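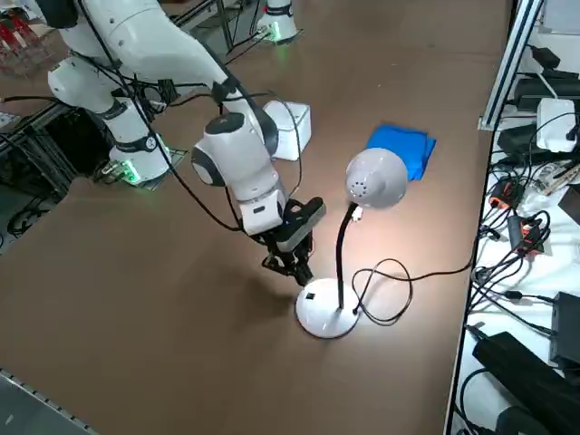 Gripper positioned beside the base of the desk lamp, afternoon demonstration.

Open Day at the Calo Automation Hall: Member Reports and Discussion
Reading time: 6 minutes

Posted by Rezaul Talukder, section moderator

Members who attended the February open day at the Calo hall are invited to place their reports in this thread. The host has confirmed that 236 visitors were registered across the morning and afternoon sessions. I attended the afternoon session on behalf of the section and offer the following account to begin the discussion.

Visitors were received at the north entrance and taken through the hall in groups. The route had four stops: the conveyor line, the palletizing cell presented by Hermans, the two-arm tabletop station, and a short talk on guarding and risk assessment. The talk was scheduled for 2 p.m. and began on time.

The tabletop station drew the most questions in my group. Two white arms are mounted at one table, and the objects are ordinary household articles, among them a desk lamp, a folded blue towel and a small white box. The presenter explained that the station is used to study handling tasks of the kind found in homes and small offices. My group was given nine minutes there, and I would have preferred twice that.

Members are asked to keep replies to the content of the visit. Questions about travel reimbursement should be sent to the section office.

Reply from palletrow

I thank the moderator for the account. I attended in the morning and came away with a less favorable view of the tabletop station.

My employer runs packing lines. The Hermans cell was directly relevant to our work, and the presenter was able to answer questions on cycle time, changeover and spare parts. At the tabletop station I asked what throughput was expected and was told that throughput was not being measured. I accept that this is a research activity. I do question whether it should receive the same time on the program as equipment that members can purchase and install this year.

Reply from m_ostrander

I must respectfully disagree with the previous poster. The invitation described the event as an open day covering present and future applications, and a visitor who reads that wording should expect to see unfinished work.

I teach an evening course in maintenance technology, and my students learned more at the table than at the palletizer. They could stand near it, follow the route of the cables, and ask why a particular approach to an object had been chosen. The palletizing cell was behind full fencing and could be seen from one side only.

I attach a view that I have since used in class. I asked the students to consider how much of the table each arm would need to reach, and where the two would have to share space.

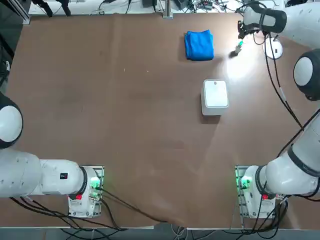 The tabletop between the two arms, with the folded towel and white box toward the center.

The discussion that followed took up most of an hour. Several students wished to place the box nearer the bases. Others pointed out that an arm folded back over its own base has fewer comfortable positions, and that the middle of the table is the better choice. I did not settle the matter for them.

Reply from fledine_user_north

May I ask whether anyone obtained the handout on guarding? Copies had run out by the time our group arrived. The speaker referred to a checklist of 100 items, and I should like to compare it with the Fledine checklist we use at our site.

On the main subject, I side with palletrow in part. The order of the tour was the difficulty. We were taken from a full-size production cell to a tabletop, and it was natural to compare the two when they serve different purposes. Had the tabletop station come first, I believe the visit would have been better received.

Reply from Rezaul Talukder, section moderator

The handout is held at the section office under reference 641. Please quote the reference when requesting a copy. I have passed the remark about the order of the stops to the host.

Reply from k_brandvold

I have two observations, both practical.

First, the lamp. Several visitors in my group treated it as a trivial object. I do not share that opinion. A flexible neck moves when it is pushed, the shade is large in relation to the base, and the power cord lies on the table where it may catch. Anyone who has tried to automate the handling of a product with a cord attached will know how much trouble the cord can cause. We spent most of a winter on a similar problem with hand tools and in the end changed the packaging instead.

Second, the cabling. There was a good deal of loose cable around the table. For a laboratory this is usual. For an open day I would have liked to see it tied and covered, particularly with student groups present.

Reply from palletrow

I agree with k_brandvold on the cabling. On the lamp, I accept the point about the cord, although I would say that it supports my position. If a corded article is that difficult, members should be told plainly how far the work has come, with figures. The presenter was courteous but gave none.

Reply from hallway_b

I was in the last afternoon group. The presenter told us that figures would be included in a written report to be released through the Bovo program, and that the station was being shown so that visitors could see the method. This may not have been said to the earlier groups.

I found a position along one side of the table and recommend it to anyone attending next time. From there the lamp and the towel can be seen together, and the approach of the gripper is easier to judge than it is from the front.

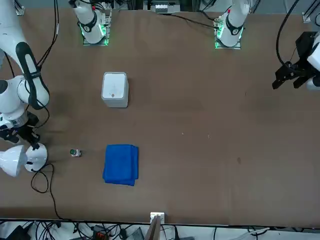

View across the table, with one gripper above the lamp and the other arm at the upper right.

I would also support a longer stop. Our group had only begun to ask useful questions when we were called to the talk – and the talk could have been sent to us in writing.

Reply from m_ostrander

I would not wish to lose the talk. For students who have never worked beside a machine, hearing the subject presented in person carries more weight than a document. I would shorten the conveyor stop, where there was little to see beyond a standard line.

Reply from fledine_user_north

The conveyor stop was the one my colleagues valued most. I suspect that any change to the program will displease someone. Perhaps visitors could select three of the four stops when they register.

Reply from palletrow

That proposal would satisfy me. I would choose the conveyor, the Hermans cell and the talk, and m_ostrander could have my place at the table.

Reply from Rezaul Talukder, section moderator

The proposal to select stops at registration has been noted and will be forwarded to the host together with the comments on cabling, the order of the route and the supply of handouts. I will post the reply in this thread when it is received. Members who have yet to return their visitor badges are asked to mail them to the section office.

Contact the section office | Copyright Automation Section Members' Forum | Back to top

Recent discussions
Fledine checklist: questions on the revised edition
Hermans palletizing cell: spare parts and lead times
Handling corded products on a packing line
Bovo program: notice of written reports
Evening courses in maintenance technology: request for guest speakers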